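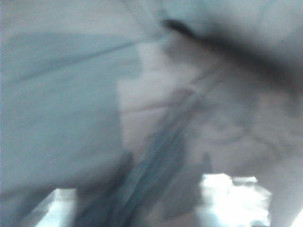

Ab wann gilt der neue Rücknahmepreis für Berufskleidung?
Ab April, für alle Verträge mit Stiller Textilservice.

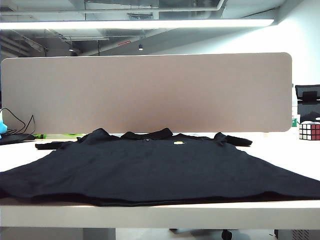

Cloltetholm, 2. März 2022 - Die Stiller Textilservice GmbH erweitert die Rücknahme gebrauchter Arbeitskleidung auf 57 Annahmestellen. Angenommen werden Poloshirts, Hosen und Jacken ab 40 Prozent Baumwollanteil. Die Sortierung erfolgt im Werk Paltby - Kapazität: rund 400 Kilogramm je Schicht. Knöpfe und Stickereien werden vor dem Reißen maschinell abgetrennt. Die Fasern gehen an den Garnhersteller Lytvynenko.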